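Laundry basket

A laundry basket is an open container for carrying or holding clothes and linens. Plastic is common, usualy with small holes in the sides so air gets through. Thick rim, easier on the hands. Older ones wicker. Kept by a sofa or bed, often for just one or two items.
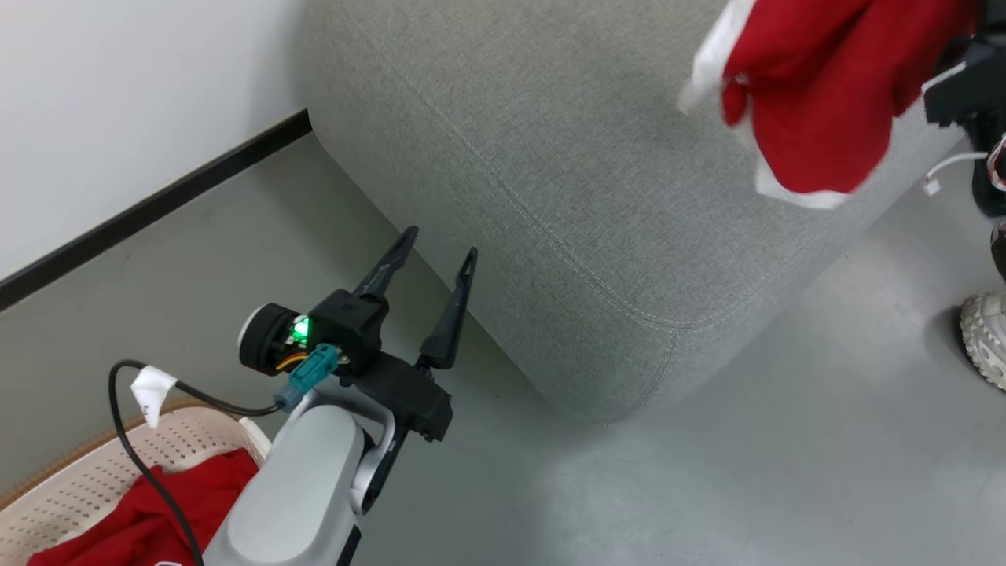
Elsie Birkett disagrees on the holes: 3 days in a closed hamper did her towels no harm.

Sizes vary. The Lomholm holds 30 liters, the smaller Vallholm 14. Lids sold seperately.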